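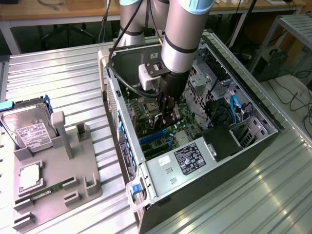
Arm over the open tower, gripper down above the motherboard. Drive, processor and memory in the fixture on the left.

Woltside, February, evening

Lights off in the workshop at ten past eight. Writing this up before the numbers go out of my head, as the sheet from last week is still missing its notes column and I can no longer say what half the failures were.

Task as before: desktop tower on its side, panel off, parts in the grey fixture to the left. The processor has its own pocket, the memory module lies in the slot under it, the hard drive stands above with the blue caddy. The arm takes one part at a time and fits it. The Brirnholm plan calls this "light assembly", a phrase I would like to have a word with. Anyone who has built a PC at the kitchen table knows it as a job for one evening, with a mug of tea and some swearing at the front panel connectors. We are not doing the front panel connectors.

Count for the memory module now stands at 110 attempts since the fixture was reprinted. Picking it up is no longer the problem. The module comes out of its slot square almost every time, and when it comes out crooked the wrist camera catches it and the arm puts it back and tries again. The trouble is all in the last few millimetres. The module has to go down straight into a narrow slot, with the notch the right way round, and then it needs a firm push at both ends. A person does this with two thumbs. The gripper has two fingers and both of them are busy holding the thing. So the arm lets go, closes, and presses one end, then the other, and while it is pressing the first end the second end lifts. I watched this for most of the morning. The force trace looks like a saw.

Changed the order after lunch: half push on the near end, half push on the far end, then full on each. Better. 15 tries with the new order, 4 not seated. I would not call that solved, but it is the first change this month that moved the figure in the right direction. Of the four, two were stopped by the force limit with the module visibly leaning, which is the limit doing its job. The other two looked fine from the wrist camera and were not fine when I put my thumb on them. Those bother me more. A machine that fails and says so is a tool. A machine that fails and reports success needs a person standing next to it, and then I might as well fit the memory myself.

Processor: not attempted today beyond dry moves above the socket. The lever is the obstacle. Lifting it means hooking it sideways out from under a catch and following it round in an arc, and the arm's idea of an arc is a set of short straight lines. Brirnholm wants it in the demonstration. I have asked for the demonstration to start with the lever already up and had no reply.

Cable clearance was the other nuisance. The black cable on the arm hangs in a loop beside the case, and when the wrist goes down at an angle the loop comes close to the side frame. Shortened the loop, which then pulled at full reach. Lengthened it again. It wants a clip on the upper link and I have ordered none.
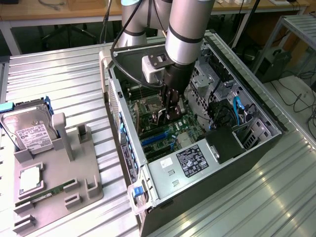 Same tower, same parts, with the camera clamped to the wrist just above the gripper.

Long phone call from Nukley mid afternoon. They refurbish office machines there and would like to know whether this could take over part of a bench. A fair question, so I tried to give a fair answer, and am putting it here in the order I gave it.

Speed: no. A trained person at Nukley fits memory in the time it takes our arm to look at the fixture and decide. I gave them no figure for the future as I haven't got one.

Variety: no. We have one make of case, lying the same way on the same ribbed table, with the parts always in the same places. They get whatever comes off the van. Different latches, different cages, screws where there ought to be clips, dust. I asked how many kinds of case they had in last month and the line went quiet, then there was laughing.

Dull repeat work on a single model: possibly. If somebody sent them a pallet of identical towers and every one needed the same module, a setup like ours could run beside a person who dealt with the ones it got stuck on. That is a real use, if a narrow one. They said it happens, though not often.

Then the usual one at the end of the call, about the house. Would it load a dishwasher. I get this from relatives too. My view has not shifted in a year. The dishwasher is harder than the computer. A motherboard has its slots in known places and they don't move. A kitchen has wet glass, a fork under a bowl, somebody's lunchbox with the lid still on, and a rack that rolls away when you touch it. The arm weighs more than I do and is bolted down. Folding towels, maybe, slowly, on a clear table, and then somebody has to carry the towels upstairs.

The Luik people wrote to say their softer finger pads are ready and they can post 2 sets. Said yes to both. A bit of give might let the module find its own way into the slot, the way a fingertip does. It might also let it slide in the grip on the push, in which case we are back to the saw. Will run them on the same sequence and change nothing else, which I say every time and then change something else.

To do:
– log the two false successes separately, with the wrist camera stills beside them
– add a check after the push: close on the top edge of the module, try a small lift, read the force
– clip for the cable
– write to Brirnholm again about the lever
– wipe the table grooves, there is a screw in one of them and I could not find where it came from

Left the arm parked and the tower where it was. Knee bad again from kneeling by the rack. Soup, then bed.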